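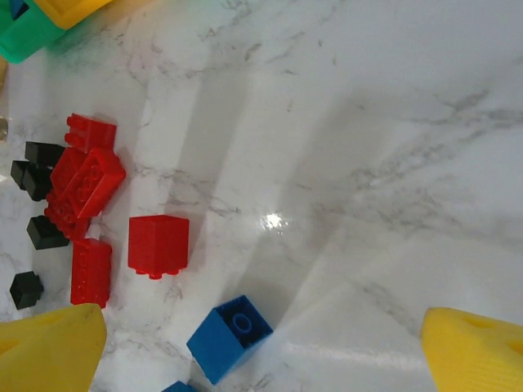 Wrist view, bricks waiting to be sorted. The pile is what you get at the start of a shift, more or less.

How to run the returns sorting cell (Flotlow line)

Updated Sep 4, 2023 - Deepika Acharya

Quick version for people moving over from hand sorting. Read it once before your first shift at the cell, then keep it open on the bench screen. Aishwarya Varma has the long version if you want it.

What changed. Until July we sorted all the returned kits by hand, 600 pieces a tray, standing. Now the arms do the picking and you do the setup, the checks and the odd pieces. Same headcount, same pay grade. Less bending. More watching, which is tiring in its own way, so swap out on time.

1. Before you start
Cell stopped, light on the panel out. Wipe the table. Bins in a row at the back, green - yellow - green, pushed together. Red goes in the yellow. Blue goes in the left green. Black in the right green.
Tip the tray out gently. Spread it a little with your hand, big heaps confuse the wrist view. Leave bricks on their sides, the arms cope.
Pull out anything that isn't a brick and put it in the Omomton box.

2. Start the run
Badge in, pick the recipe (Pendora small mix is 22, large mix is 220). Press start, hands away. Stay behind the line untill both arms have made their first pick.
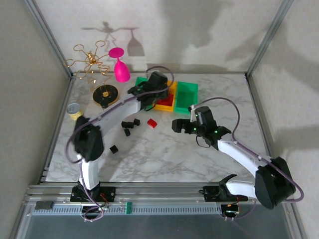
Red and black still on the table, left arm over the bins.

3. While it runs
You are not there to stare at every pick. Look over every few minutes. What to look for:
- a brick sitting on the rim of a bin
- two bricks stuck together
- one arm waiting on the other for more than a minute

Any of those, hit pause. Not the red stop - pause. Red stop means a full restart and a note in the log.
Don't reach in while it's moving, even if the brick is right there. We had two near misses in the first week, both from people used to grabbing things fast. Old habit, takes a while.

4. Last pieces
The end of a run is the slow part. Arms get careful, and there is usually a straggler near the front. Let them have three tries. After that pause, pick it up yourself, drop it in, resume.
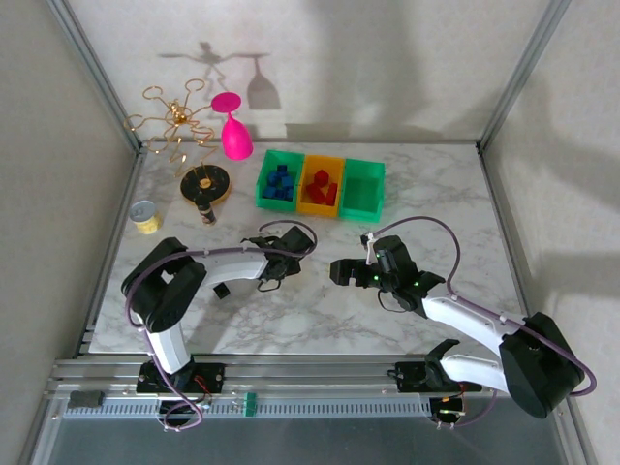 Blue and red binned, right green bin empty, one black piece out under the left forearm.

5. Check the bins
This bit is still ours and it matters. Look in each bin for wrong colors. Dark blue and black are the usual mixup, specially on the late shift when the overhead lights are down. Move the wrong ones by hand and mark it on the sheet. Don't skip the sheet becuase it was only one piece, Aishwarya uses those numbers to retune.
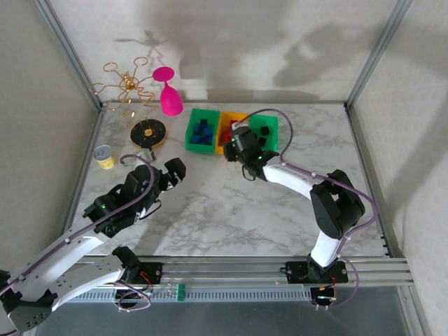 If an arm goes back into a bin after you thought it was finished, wait. Do not open up until both arms are parked and the panel says done. Then bins out, labels on, trolley to Iyengar packing.

6. Handing over
Tell the next person three things: recipe, last tray number, anything you paused for. Say it out loud, the log is not enough.

Questions we keep getting
Does it count my pauses against me? No. Pauses are logged per cell, no names.
Can I still hand sort? Yes, mixed specials and anything under one tray.
Who do I call? Ext 878, day or night.

Training slots are on the board by the lockers. Sign up for two, the second one is where you run it yourself.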